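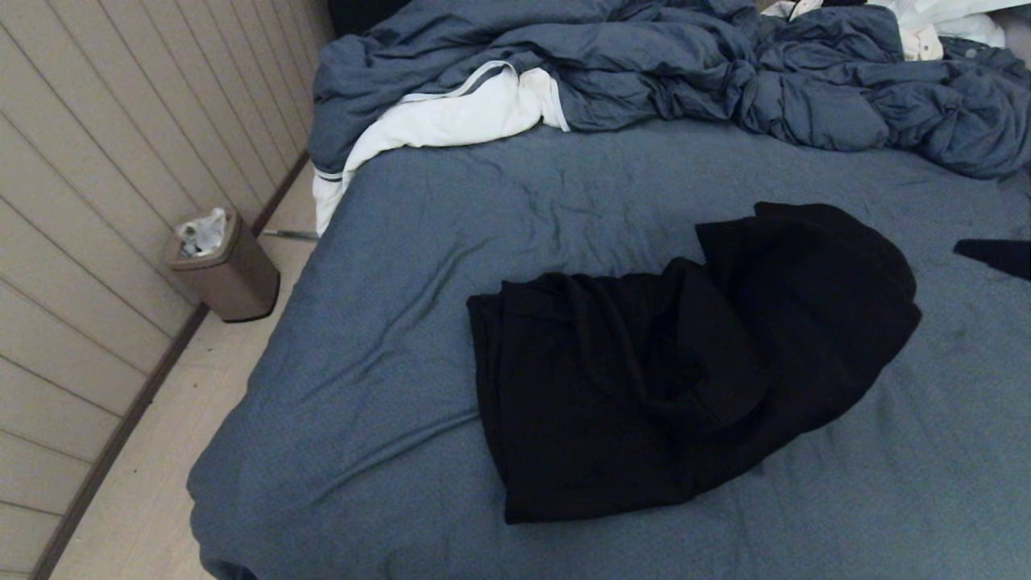 Oficina de Robótica Aplicada – notas da aula 6
Dobra de roupa: do monte à peça dobrada
Docente: Candela Olmedo
Versão de 11/09/2019 (substitui a que estava na página, que tinha a tabela de prazos errada)

Antes de mais. Quem faltou à aula 5 tem de ler as notas sobre calibração mão-olho, não vou repetir. Quem ainda não tem grupo fala comigo no fim.

Onde estamos

Já temos: braço a mexer, garra a abrir e fechar, duas vistas (cabeça e pulso) a gravar sincronizadas. Falta: tudo o resto. O tema do semestre é roupa e a partir de hoje trabalhamos só com isso. Acabaram os cubos.

Porque é que roupa é difícil (resumo do quadro)

Um cubo tem posição e orientação, 6 números e está descrito. Uma camisola não. Cada ponto do tecido pode estar noutro sítio, a peça tapa-se a si própria, e duas configurações muito diferentes podem parecer iguais vistas de cima. Não há modelo simples. Há simuladores mas o atrito tecido-tecido sai quase sempre mal – vimos o vídeo do pano que escorrega como se fosse gelo.

Consequências práticas:
- estimar a pose completa da peça: esqueçam, pelo menos por agora
- estimar pontos úteis (cantos, bainha, punhos, gola): dá para fazer
- decidir só o próximo agarre e voltar a olhar: é o que vamos fazer

Ciclo de trabalho: olhar – escolher ponto – agarrar – levantar – olhar outra vez. Escrevam isto no topo do caderno.

Segmentação

Primeiro passo de qualquer dos métodos é separar a peça do fundo. Com cores claras sobre lençol escuro o limiar simples chega. Com peça preta não há textura interior que se aproveite, o contorno sai bem mas as camadas lá dentro desaparecem. Subir a exposição ajuda um bocado, à custa de queimar tudo o que for branco à volta. Experimentem e registem o valor que usaram (registem mesmo!, no ano passado perdeu-se uma semana por causa disto).

Outros objectos na cama contam como ruído. Edredão amarrotado é o pior caso: tem dobras, tem sombras, parece roupa. Recomendo definir à mão uma região de interesse e só depois automatizar. O grupo Hakach quis fazer logo automático e o detector escolhia cantos do edredão como se fossem mangas.

Rede de pontos: entrada em tons de cinzento, recortes de 28 x 28, ou seja vector de 784 valores. Pequeno, eu sei. Serve para perceber o método, treina em portátil sem placa gráfica e para "há canto / não há canto" chega. Quem quiser recortes maiores que os faça na parte opcional.

Dados

Cada grupo entrega recortes anotados. Total da turma cerca de 3000, divididos por igual. Regras:
- anotar só o que se vê. Canto tapado não se anota
- metade positivos, metade negativos
- negativos difíceis primeiro (vincos do lençol, pontas de almofada, bordas de outros tecidos)
- nada de recortes repetidos com um pixel de diferença, eu reparo
- nome do ficheiro: grupo, sessão, número. Sem espaços nem acentos

Vista do pulso

Aqui muda tudo. A câmara de cima diz onde ir, a do pulso diz se vale a pena fechar. De perto desaparece a forma da peça e fica a malha, os vincos, a sombra debaixo das dobras. O que procurar:

Bordas com espessura. Uma tira canelada ou costura dá uma linha contínua, fácil de seguir mesmo com a peça enrugada. Bom sítio para agarrar.

Sombra escura em cunha. Normalmente é uma abertura entre camadas. Atenção, se a garra entrar aí pode apanhar duas camadas em vez de uma.

Orientação das riscas. Em malha canelada as linhas acompanham a curvatura, portanto dão uma pista da superfície sem câmara de profundidade. Filtros orientados, ver notas da aula 4.

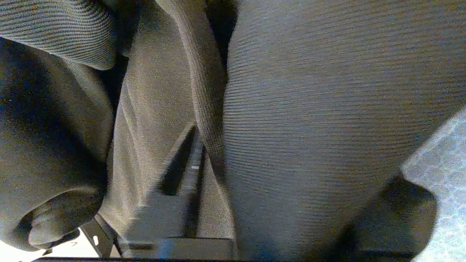 Fig. 2 – Vista do pulso. Malha canelada à direita, painel mais liso ao centro, tira canelada entre os dois.

Comparem as cores com as da câmara de cima antes de juntar as duas vistas no mesmo conjunto de treino. O balanço de brancos não é o mesmo e um preto numa pode sair cinzento azulado na outra. Converter para cinzento não resolve tudo, os níveis também mudam. Normalizem por recorte.

Agarre

Três falhas típicas:
1. Fecha no ar. Altura mal estimada, tecido cede e baixa.
2. Apanha o lençol junto com a peça. Acontece muito nas bordas finas. Sinal: ao levantar, os vincos do lençol mexem-se.
3. Apanha camadas a mais. Levantar uns centímetros, parar, olhar com o pulso, decidir.

Velocidade de aproximação baixa nos últimos centímetros. Força da garra: comecem no mínimo e subam. Não puxar peça presa debaixo de outra, parar e recomeçar o ciclo. Botão de emergência SEMPRE na mão de alguém que não esteja a olhar para o portátil.

Grupos e tarefas

Hakach – segmentação da vista de cima, região de interesse automática
Seltell – detector de bordas e costuras no pulso
Lorente – sequência de dobra (manga, manga, meio) e critério de paragem
Prarnside – registo das tentativas, métricas, página do projecto

As tarefas cruzam-se, falem uns com os outros. O formato de registo do Prarnside é obrigatorio para todos, mesmo que não gostem.

Avaliação desta fase

Cada grupo faz 3 tentativas seguidas com a mesma peça, sem tocar nela entre o início e o fim. Conta o estado final e conta o registo. Tentativa falhada bem documentada vale mais do que um sucesso sem dados. Relatório curto, no máximo 6 páginas, com pelo menos uma falha analisada a sério: o que a câmara via, o que o programa decidiu, o que devia ter decidido.

Demonstração final em Janeiro, data a confirmar pela secretaria.

Para a próxima aula

Ler o capítulo de filtros orientados (está na pasta). Trazer os primeiros recortes anotados, nem que sejam poucos. Trazer também uma peça de roupa cada um, lavada por favor, de preferencia com punhos. Quem tiver coisas às riscas traga, fazem falta.

Dúvidas no fórum da cadeira, não por mail.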